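Ticket 2258: Fabric color does not match printed swatch
Product: Nokberg Prints, blue floral range
Status: Open, waiting on supplier

Reported problem
Customer ordered 3 lengths of the blue floral on white from our Jastden store. The blue came out grayer than on the swatch card she was sent in April. She asks for a replacement or a refund on the unused lengths.

Checks so far
1. Compared order code with swatch code. Same code, same colorway.
2. Asked for the roll numbers on the selvage. Two of the lengths are from one roll, the third is from another.
3. Asked whether anything had been washed. Customer says no.
4. Compared swatch and cloth in daylight by a north window. The difference is still there, smaller than under the store lights.
5. Looked up other complaints on this code. There are 2, both from Lerkine orders.
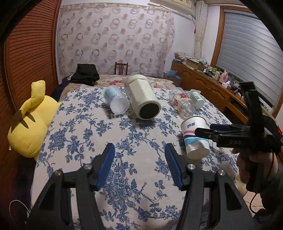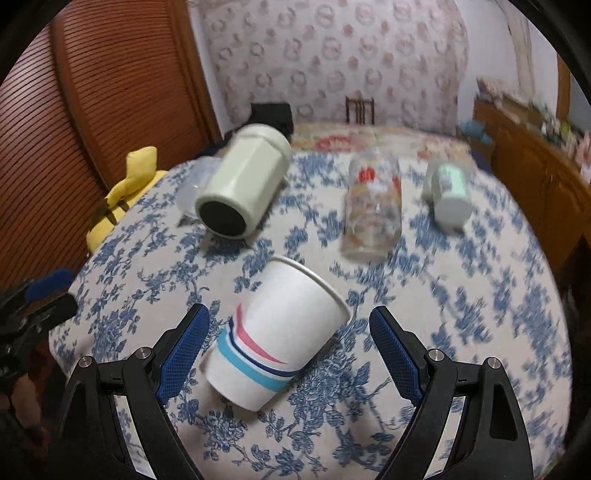 Blue floral print on a pale ground in both.

Posted by Baird Textile Support
2020-08-29

Photos are no use for judging the shade, so please don't close this on the strength of a screen comparison. We need a cutting from each roll, at least hand sized, with the selvage left on. Mark the roll number on the back in pencil. Ink bleeds through the lighter cloth.

Supplier has been asked for the dye lot records for both rolls. They replied that the print screens were changed between lots but did not say which lot came first. Asked again.

Customer has been told to keep the uncut lengths folded and out of the sun. Refund on hold until the cuttings arrive. If the rolls differ from each other, replace all 3 from a single roll and move the Lerkine complaints onto this ticket.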